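Automation in Practice
Week 4 handout: notes from the sorting demonstration at the Fandavton open day

Hi all. A few of you couldn't make it out to Fandavton on November 4, 2021, and a few of you who did spent a fair bit of it in the coffee queue (I saw you), so I've typed up my notes. They're in the order I scribbled them. Please read them before the tutorial and bring your own if you took any, especially if you disagree with me.

Why I wanted you to see a rubbish-sorting demo

We've spent three weeks on arms doing the same move with the same part in the same jig. That's lovely stuff for the maths, but I wanted you in front of a job where the parts are whatever somebody had for lunch. Bottles, cans and plastic are cheap and everyone knows what they are, and there's hardly a worse family of objects to pick up. A can is stiff until it's been stepped on. A chip packet has no proper shape at all. Clear plastic is a headache for most depth cameras, as anyone who did the Week 3 lab will remember with some bitterness!

The setup is dead simple: objects on a tabletop, felt bins along the edge, hand-lettered cards saying what goes where. I was chuffed to see the cards, to be honest, as they let the audience judge each drop for themselves. You don't need a screen full of numbers to know that a can belongs in CAN.

Have a good look at the fingers while you're at it. They're two angular black fingers on a linkage, with green pads along the inner tips. We'll do the linkage properly next week, but start thinking now about where the contact force goes when the thing between those pads is a cylinder, and then when it's a crumpled bag.

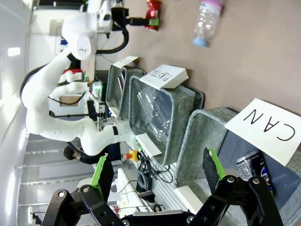

Ardalan Karimi: I'd push back a bit on the gripper being the interesting part. You can swap the fingers in an afternoon. Deciding where to grab, and noticing when you've grabbed badly, is what eats the months, and I'd like the students to hear that before they all pick end-effector design for their projects.

Fair enough, and I've left that in as he sent it when he read my draft. I still reckon a good pair of fingers forgives a lot of bad decisions, but we can have that argument in the tutorial. Come armed.

Terms you'll need

Grasp pose: where the gripper is and which way it's facing when it closes. For a bottle lying down you've usually got a decent choice across the body. For an upright one there's the neck to think about too, and the table stops being such a nuisance.

Approach: the path into the grasp pose. Most of the collisions in your simulations are approach problems that you've been blaming on the grasp. (Wayne Garside, I marked your report last night. You know the one.)

Release: everybody forgets release. Let go too high and the item bounces, too low and the fingers foul the rim of the bin. Soft-sided bins change the sums a little, so jot down how you'd model a wall that gives.

Class versus condition: a crushed can is still a can. Your classifier has to hold on to that while your grasp planner treats the two as different objects altogether. Keep those two jobs separate in your diagrams, please! Last year I got a whole stack where they'd been mushed into one box called "vision".

What to watch for in a demo

This goes for any open day, whether it's this one or the big trade shows. Work out who chooses the objects and who places them. Watch whether the spacing is generous. Look for what's been left out of the mix, too. A tidy row is a perfectly reasonable place to begin, but it's a long way from a heap on a conveyor, and your write-up should say which of the two you're talking about.

Moving to a new object type is where I'd spend most of my watching time. Glass, metal and plastic on the one table make for a nice range of surfaces, and you can compare the brown bottles with the clear one for how much the background comes through.
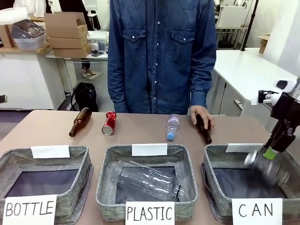 Does a system like this need to know what an object weighs before it picks it up?
It can get by without, provided the grip force is chosen to suit the heaviest item likely to turn up and the most delicate one can stand it. Where those two limits clash, you'll want some kind of force sensing.

For the tutorial

Write me 300 words on one failure you'd expect if the objects were piled up instead of laid out, and how the robot could notice it. Sketches are welcome and don't count toward the total. If you'd sooner do the longer option, it's the Wijesinghe problem set, questions 4 and 44 (yes, there's a gap, the ones in between are for second semester).

Hand it in through the usual folder. I'll be in my office after the lecture if the release question has you stuck.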